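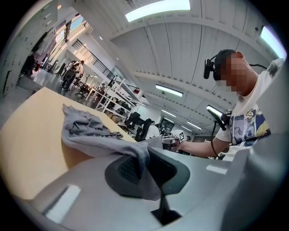 抹布归位实验：课程项目报告

小组成员：I-hsuan Lo、Sorcha Brophy、Wycliffe Lukumay
指导教师：Bernadette Ó Briain
提交日期：5月12日

一、题目的由来

题目是系里给的，原文是“公共工作间桌面整理习惯的改进”。我们组一开始就不太相信这个题目。它默认桌面乱是习惯问题，默认习惯可以改进，还默认改进之后桌面会变好，这三件事都没有人先查过。Sorcha 想换题，没换成，于是我们把范围缩到一样东西上：布。擦桌子的布，灰色的那种，用完之后去了哪里，是什么样子。

选布有一点私心。工具丢了有人问，布没有人问。工作间的浅色木桌面很容易看出摊着东西，一块灰布皱巴巴搭在桌沿，一角垂下来，从门口就能看见。我们想，如果连这么显眼的东西都管不住，“整理习惯”四个字大概也不用往下谈了。

二、现有规定

工作间的使用守则叫 Retholm 守则，贴在储物柜旁边，一共两页。与布有关的只有一句：“用后展平，对折两次，放回原处。”

我们对这句话有几点疑问。“原处”没有写明是哪里。问了六个常用工作间的同学，得到三种答案：水池边、柜子顶上、桌子中间。“展平”也不清楚，用过的布能展到什么程度才算平？守则的起草人 Fionnuala Cronin 回信说，当时是照着另一间工作间的文本抄来的，那边有挂杆，我们这边没有。也就是说，守则里的“原处”在本室从来就不存在。

三、做法

我们试了两种安排。

第一种叫“折叠组”。桌角贴一张纸条，写明折法：长边对齐，折一次；短边对齐，再折一次；开口朝里放。

第二种叫“搭放组”。不要求折，只要求把布搭在桌沿，抹开大的褶子，垂下去的部分不超过一掌。

每种安排各记录32次使用，由组员在使用者离开之后去看布的状态，分为“合格”“勉强”“不合格”。这个分法问题很大，后面会说。记录表用的是 Reltum 模板，栏目太多，有一半我们一直空着。

四、观察到的情况

折叠组开头几天很好看。后来纸条卷了边，布也跟着散了。有人折一次就走，有人折了两次，下一个人拿起来一抖，用完又团成一团。Wycliffe 认为这说明折叠本身没有难度，麻烦在于每个人都要重做一遍前一个人做过的事。我同意前半句，后半句我们没有数据，只是听起来像那么回事。

搭放组的布看上去始终是乱的。褶子松松散散，边也不齐，拍出来肯定不如折好的体面。可是找布变得容易了，不用翻柜子，伸手就能拿到。有两位使用者还专门告诉我们，他们更喜欢这样。两个人说明不了什么，何况其中一位是 Sorcha 的室友。

搭放的毛病也有。布垂在桌沿，经过的人容易带到，桌上放了别的东西时，布又会被压住或者盖到东西上面。圆角那一头尤其搭不稳，往往滑成斜的。

五、我们不太信的地方

第一，分级靠眼睛。同一块布，I-hsuan 给“勉强”，Wycliffe 给“不合格”，两人争到最后改成投票。投票得来的等级算不算测量，我表示怀疑。

第二，使用者知道我们在看。有人见到组员走过来才动手折布。

第三，我们没有记桌面是否真的更干净。题目问的是整理，而布折得整齐和桌子擦得干净完全可能没有关系。中期汇报时 Bernadette 老师问过这一点，当时的回答是“默认有关”，现在看来这个回答和题目犯了同一个毛病。

第四，10月的旧记录里，本室的布合格率接近全满。那批记录出自值日表，由值日者自己打勾。我们没有拿来对比。

六、建议

先在柜子侧面装一根挂杆，再来讨论习惯。Breathnach 楼的工作间装了，我们去看过，布都在杆上，挂得歪歪扭扭，但是都在。

守则那一句改成：“用后挂回杆上。”对折两次可以删掉。

如果下一届还要接着做，请把“干净”单独列为一项来测，并且找组外的人打分。Skaltavis 小组去年写过一份打分说明，虽然啰嗦，比我们这套投票可靠。

附：原始记录表存放在组长处，空白栏目未补填。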